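Where Does the Snack Money Go?
Term project report, Nhàn Hầu and Trí Thái

Our question was simple: do students who write down what they spend on snacks spend less? We signed up 36 classmates, asked them to keep a diary through April, and lost three in the first week to what one of them called "paperwork."
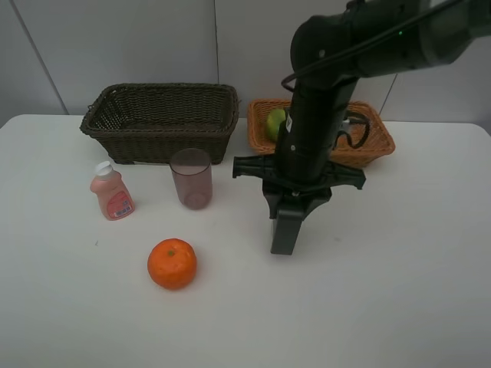

Fig. 1. Fruit, a bottle and two baskets on a white table.

The diaries came in on paper, on phones and, in the case of Cường Tăng, on the back of a bus schedule. We typed up 208 purchases. Fruit was rare. Chips were not.

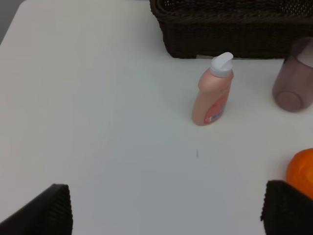
Spending did drop in the second week, then climbed back as the novelty wore off. Kiều Triệu kept the neatest diary and spent the most - she says the two are related. Vinh Đoàn wrote "gum" 11 days running and would not discuss it. 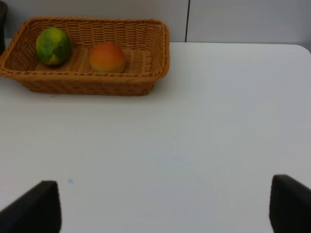 4. LIMITS OF THE STUDY

Everyone knew us, so everyone knew what we hoped to find. We also had no record of snacks paid for by a friend, and several people seem to have very generous friends. A longer diary would help, if anyone could be talked into keeping one.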